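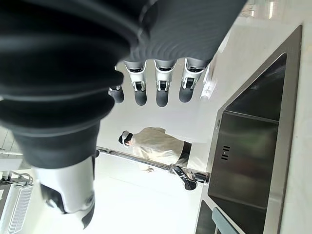
5 min read

The afternoon serial and the woman who remembers it

6/7/23

My aunt used to put the potatoes on when the titles of Lovach started and take them off when the titles rolled again at the end, and in all the years I ate at her table I never had a hard potato. I mention it so that you understand what sort of viewer is writing this. I didn't come to afternoon drama as a critic. I came to it with my school bag still on my shoulder, standing in the kitchen doorway, wanting to know whether the elder Sotiropoulos brother was going to sign away the bakery.

(He did sign it away. Then he got it back, lost it at the christening, and got it back again with a mortgage on it.)

If you've never seen Lovach, it is the story of two families in a harbour town who can't leave one another alone. It goes out in the dead part of the afternoon, after the cookery and before the children's programmes, and it has now reached 464 episodes. It is made by a small company called Kamel in a former sail loft at Gilier, which is a forty-minute bus ride from anywhere you might want to buy a sandwich. I know this from experience. I had been told there would be a canteen, and there was a canteen, and it shut at two.

I had gone to meet Despina Ververidis. Her name goes past very quickly in the credits, between the second hairdresser and the insurance, and her title is story editor. What she does all day is remember things. She remembers that Irini has been afraid of dogs since her first summer in the town, and so can't be seen stroking one. She remembers which of the cousins knows about the letter. When a new writer hands in a lovely scene between a doctor and his patient, Despina is the one who has to ring up and say that the patient once sold the doctor's father a boat that sank, and could there perhaps be a little frost between them to start with.

"They're always very nice about it," she told me, moving a heap of scripts off a chair so I could sit down. "And then they go quiet for a day or two." 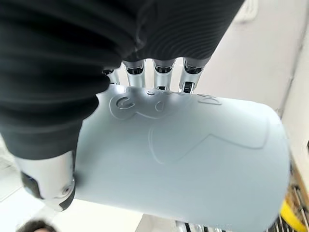 A serial of this kind lives or dies by its Friday scene, or whatever you like to call the one that has to last people until the next batch. Despina calls it the clutch. I had always imagined it was a matter of shock, of somebody falling down the stairs or coming back from the dead, and Lovach has certainly had its share of both. She doesn't see it that way at all. The viewer has to be held, she says, and you hold with several things together, so you want three or four storylines all bearing on the same spot, like those silver fingers side by side coming down on the big pale blue cylinder, each one doing a bit of the work. One secret on its own will slip. Put a debt next to it, and a wedding, and a grandmother who may have overheard, and people will come back to find out about all of them, even if they only cared about the wedding to begin with.

She showed me how she plans it. There is no computer program involved, or there is, but she only opens it when somebody from the accounts side is coming round. The real plan is on long rolls of lining paper, the stuff you put on a wall before the proper wallpaper, and she unrolls it along the corridor floor and walks beside it in her stockinged feet. Every family has a colour. The Sotiropoulos line is green and wanders all over the place, as you'd expect. A short brown line near the beginning belongs to a priest who was meant to be there for a month and was dropped after the actor got a part in a proper film. She is still a bit sore about the priest.

"I had 200 scenes' worth of ideas for that man," she said, and she rolled him up again rather tenderly.

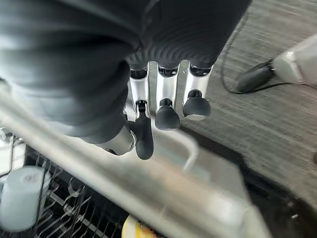 Nektarios Michailidis

What struck me, following her along the corridor with my notebook, was how much of her work is about fairness. Viewers will put up with almost anything as long as the characters are allowed to go on being themselves. When the bakery burned, the programme had plenty of cross letters about the bakery, but the really furious ones, the ones written in capitals with the pen going through the paper, were about Irini laughing at a funeral. She wouldn't have done that. Everybody in the country seemed to know she wouldn't have done that, apart from the chap who had written it, who was new. Despina was off with her back that week. She has kept those letters, 300 of them, in a cupboard with the Christmas decorations, and she answered the lot herself.

I asked if I could read a few. They're wonderful. One lady had enclosed a page of dialogue she thought would have been better, and I have to say it was. A retired ferry captain wrote to point out that no boat would ever tie up that way round in a southerly wind, and only got on to the funeral in his postscript. Several people apologised to Irini by name, as if she'd been made to do it, and I suppose in a way she had.

We talk a good deal about television people discuss at work the next morning, the big dark expensive things with eight episodes and a body in the first. I like those too. But I've forgotten nearly all of them, and if you asked me who killed whom I'd have to look it up. Whereas I could tell you without stopping to think what was on the Sotiropoulos sideboard the day the father came home, because I'd seen that sideboard more often than I'd seen my own cousins' front room. There was a clock with a ship on it. It was slow, and it was slow on purpose, and that came up again years later in the business over the will. I remember shouting at the set, and my aunt shouting too, and the potatoes for once being allowed to look after themselves. 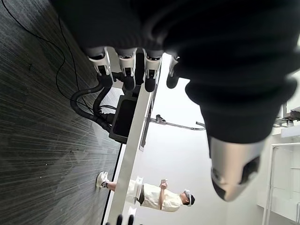
The clock, I'm glad to say, is still there. Despina took me down to the set at the end of the afternoon, when the crew were winding things up and somebody was going round switching off lamps, and there it stood, smaller than I'd thought and made mostly of painted plaster. The bakery is three walls and a counter. The harbour is a window with a good view painted behind it, though they do go out on the real quay in August, when the light is long enough to get through a whole batch of outdoor scenes before the actors start to wilt. I leaned on the counter. I'm not ashamed of it. I'm a grown man with a mortgage of my own and I leaned on the Sotiropoulos counter and looked out at the painted water.

There is talk of the programme being moved. There is always talk, and Despina has lived through enough of it not to stop what she's doing, but this time it's a morning slot that has been mentioned, and she worries about who is at home then and who isn't. Her older viewers have their lunch things to get in. Her younger ones (there are more of them than you'd think) watch when they get back from lessons, just as I did. She has written to the channel about it, a letter of two sides, and she was waiting for an answer when I left her. In the meantime she had a batch of scripts due by the evening, one of them by the young man of the funeral, who has turned into rather a good writer.

I missed the bus, of course, and sat on the wall outside for an hour with a packet of biscuits one of the make-up ladies had found for me. Despina came past on her bicycle with a roll of lining paper tied along the crossbar. I called out to ask whether the grandmother really had overheard. She rang her bell at me and kept going down the hill.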